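Suche im Archiv Suchbegriff Los

Liste: kuechenwasser
Betreff: Re: Neues Wasser in Girlow, Filter und Tee
Von: Wafula Minja
An: kuechenwasser

Hallo Mirela, hallo Liste,

ich antworte etwas ausführlicher, weil im Archiv zu Girlow nur alte Werte stehen und die nach der Umstellung nicht mehr gelten. Mirelas Mail zuerst, meine Antworten darunter.

Mirela Conceição schrieb:

> Hallo zusammen,
>
> wir betreiben in Girlow eine kleine Teestube mit Mittagstisch. Seit
> der Versorger das Wasser aus dem zweiten Brunnen beimischt, hat sich
> bei uns einiges verändert. Der Schwarztee bekommt einen matten Film,
> der am Tassenrand hängen bleibt. Der grüne Tee schmeckt flach. Der
> Wasserkocher, den wir früher alle paar Monate entkalkt haben, sieht
> nach kurzer Zeit wieder grau aus.
>
> Ich habe jetzt einen Leitwertmesser gekauft und komme am Küchenhahn
> auf 475 Mikrosiemens. Ist das viel? Kann ich daraus die Härte
> ausrechnen?
>
> Unter der Spüle sitzt ein Teltimier-Filterkopf mit einer Kartusche,
> den hat der Vorbesitzer einbauen lassen. Eine Anleitung gibt es
> nicht mehr. Am Kopf ist ein Drehring für den Verschnitt, der steht
> auf 3. Was bedeutet das, und muss ich daran drehen? Und wann
> wechselt man die Kartusche, wenn man nicht weiß, seit wann sie drin
> ist?
>
> Ronaldo Godoy hat mir geraten, den Filter wegzulassen und für den
> Tee stilles Wasser in Flaschen zu kaufen. Das würde ich gern
> vermeiden, allein wegen der Schlepperei. Der Keller ist voll.
>
> Danke und Grüße
> Mirela

Zum Leitwert: 475 Mikrosiemens ist für Leitungswasser ein normaler Wert. Die Härte lässt sich daraus nicht ausrechnen, höchstens grob schätzen. Das Gerät misst alle gelösten Salze zusammen. Natrium, Chlorid und Nitrat gehen genauso ein wie Calcium und Hydrogencarbonat, und bei beigemischtem Brunnenwasser weiß man vorher nicht, welcher Teil gestiegen ist. Zwei Wässer mit gleichem Leitwert können im Wasserkocher sehr verschieden aussehen.

Für den Tee und für den Kalk brauchst du die Karbonathärte. Dafür gibt es Tropfentests, wie sie auch Aquarianer benutzen. Probe in das Röhrchen, Tropfen zählen, bis die Farbe umschlägt, bei den üblichen Tests steht ein Tropfen für einen Grad. Nimm dafür bitte keine Teststreifen, die springen in zu großen Stufen. Und nimm den Test für Karbonathärte. Im Laden steht der für Gesamthärte direkt daneben, in fast der gleichen Schachtel. Ich habe selbst einmal einen halben Nachmittag mit dem falschen gearbeitet und mich über die Ergebnisse gewundert.

Eine Analyse bekommst du beim Versorger auf Anfrage, meist steht sie auch auf der Webseite. Achte darauf, für welches Versorgungsgebiet sie gilt. In Girlow gibt es eine Ober- und eine Unterstadt, und soweit ich weiß, wird nur in der Unterstadt beigemischt. Die Grenze verläuft irgendwo hinter dem Bahnhof. Wer genau auf der Grenze wohnt, bekommt je nach Abnahme mal das eine, mal das andere. Falls du in dieser Gegend bist, miss an mehreren Tagen und zu verschiedenen Zeiten. Schreib die Werte auf, auch die unauffälligen.

Zum Film auf dem Tee: Der entsteht aus Calcium, Hydrogencarbonat und den Polyphenolen aus dem Blatt, an der Oberfläche, unter Luft. Deshalb sieht man ihn beim Schwarztee am stärksten und bei langer Ziehzeit mehr als bei kurzer. Ein Spritzer Zitrone macht ihn weg. Gesundheitlich ist das ohne Bedeutung, nur unschön in der hellen Tasse. Beim grünen Tee puffert die Karbonathärte die Säuren, und damit geht das Helle im Geschmack verloren. Mehr Blatt hilft da kaum, er wird dann nur bitterer.

Zum Drehring: Die Zahl am Verschnittring ist eine Stufe und hat mit Härtegraden nichts zu tun. Verschnitt heißt, dass ein Teil des Wassers am Austauscher vorbeigeht und hinterher wieder dazukommt. Je höher die Stufe an deinem Kopf, desto mehr Rohwasser ist am Ende dabei. Wie viel Prozent das bei Stufe 3 sind, steht in der Tabelle zum jeweiligen Kopf. Storgate hat die Unterlagen für die älteren Teltimier-Modelle übernommen und schickt sie auf Nachfrage als PDF. Du brauchst die Typennummer, die ist seitlich eingeprägt und mit einer Taschenlampe zu finden.

Praktisch würde ich so vorgehen:

1. Karbonathärte am ungefilterten Hahn messen.
2. Filterwasser messen, nach gründlichem Spülen.
3. Kartusche tauschen, Ring lassen, wo er ist.
4. Filterwasser noch einmal messen.

Liegt der Wert nach Schritt 4 deutlich tiefer als nach Schritt 2, war die alte Kartusche erschöpft, und der Ring war unschuldig. Erst danach lohnt es sich zu drehen. Immer nur um eine Stufe, dann spülen, dann messen. Für Schwarztee kommt man mit etwas mehr Karbonathärte gut hin, für Grüntee darf es weniger sein. Ganz auf null sollte man nicht gehen, das schmeckt leer, und manche Heizkessel nehmen es übel.

Zur Kapazität: Der Aufdruck auf der Kartusche gilt für eine bestimmte Ausgangshärte, die steht klein daneben. Bei unserer Größe sind es 900 Liter. Wird das Wasser härter, sinkt die Literzahl im gleichen Verhältnis. Das wird am häufigsten übersehen. Wer nach der Umstellung im alten Rhythmus weiterwechselt, fährt die letzten Wochen praktisch ohne Filter. Genau so liest sich deine Beschreibung vom Wasserkocher.

Ohne Wasserzähler kann man überschlagen. Nivaldo Marinho rechnet in seinem Imbiss mit rund 300 Milliliter pro Gast, Spülverluste eingeschlossen, und kommt damit gut hin. Er hat es einmal mit einem geliehenen Zähler überprüft und seither nichts geändert. Bei einer Teestube mit großen Kannen würde ich mehr ansetzen. Unabhängig von der Menge gilt das Höchstalter, das der Hersteller angibt. Datum mit Filzstift auf die Kartusche, dann stellt sich die Frage beim nächsten Mal nicht. Da du das Alter deiner Kartusche nicht kennst: sofort tauschen.

Noch etwas zu Betriebsferien. Falls ihr im August schließt, lasst die Kartusche danach nicht einfach weiterlaufen. Wasser, das länger im Filter steht, wird muffig, und der Küchenschrank unter der Spüle ist im Sommer warm. Nach kurzer Pause reicht gründliches Spülen. Nach längerer Pause kommt eine neue hinein. Am besten legt man den Wechsel gleich auf den ersten Tag nach den Ferien. Auch die ungefilterten Hähne laufen lassen, bis das Wasser gleichmäßig kühl kommt, und den Perlator abschrauben und in Zitronensäure legen. Kalt ansetzen. In heißer Lösung bildet sich schwer lösliches Calciumcitrat, das bekommt man schlechter weg als den Kalk vorher.

Zu Ronaldos Vorschlag: Mit Flaschenwasser geht es, wenn man auf das Etikett sieht. Entscheidend ist der Wert für Hydrogencarbonat. Stilles Wasser kann härter sein als das aus der Leitung, „still“ sagt nur etwas über die Kohlensäure. Für eine Verkostung mit zwei, drei Kannen würde ich das machen, für den täglichen Betrieb nicht. Dalva Siqueira hat es im Café Leite eine Zeit lang probiert und wegen des Leerguts wieder aufgegeben.

Zum Probieren selbst: gleiches Blatt, gleiche Menge, gleiche Ziehzeit, und nur das Wasser wechseln. Am besten stellt jemand anders die Tassen hin, damit man nicht weiß, welche welche ist. Für die Beurteilung des Wassers allein nehme ich ein klares Glas, zimmerwarm, ohne etwas dazu. Eiskalt schmeckt alles gleich. An Spendern mit Tropfschale ab und zu den Rost säubern und den Auslauf außen abwischen, sonst riecht man die Schale und schiebt es auf das Wasser.

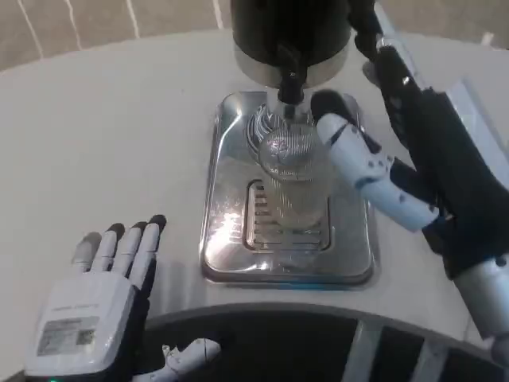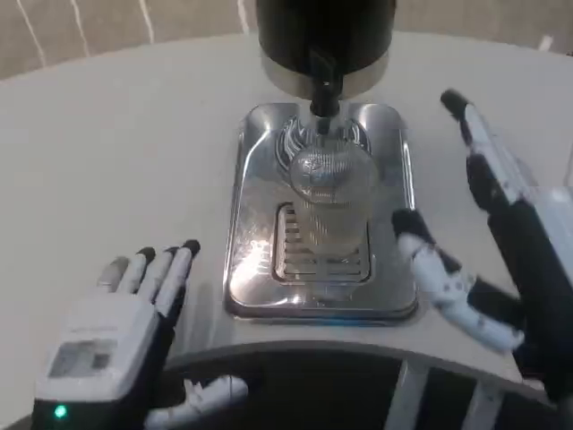 Zuletzt geändert: Mai 2018

Mirela, schick bitte die Typennummer und beide Messwerte an die Liste, sobald du sie hast. Falls noch jemand aus Girlow mitliest: Werte aus der Oberstadt fehlen uns ganz. Straße reicht, Hausnummer ist nicht nötig. Ich trage alles in die Tabelle im Archiv ein und nehme die alten Zahlen dann heraus.

Den Tropfentest kann ich verleihen, er ist noch gut halb voll. Porto zahlt, wer ihn haben will.

Grüße
Wafula

--
Liste kuechenwasser
Beiträge bitte ohne Anhang, Zitate kürzen

Kontakt zur Listenverwaltung | © kuechenwasser, die Beiträge gehören ihren Verfassern | Nach oben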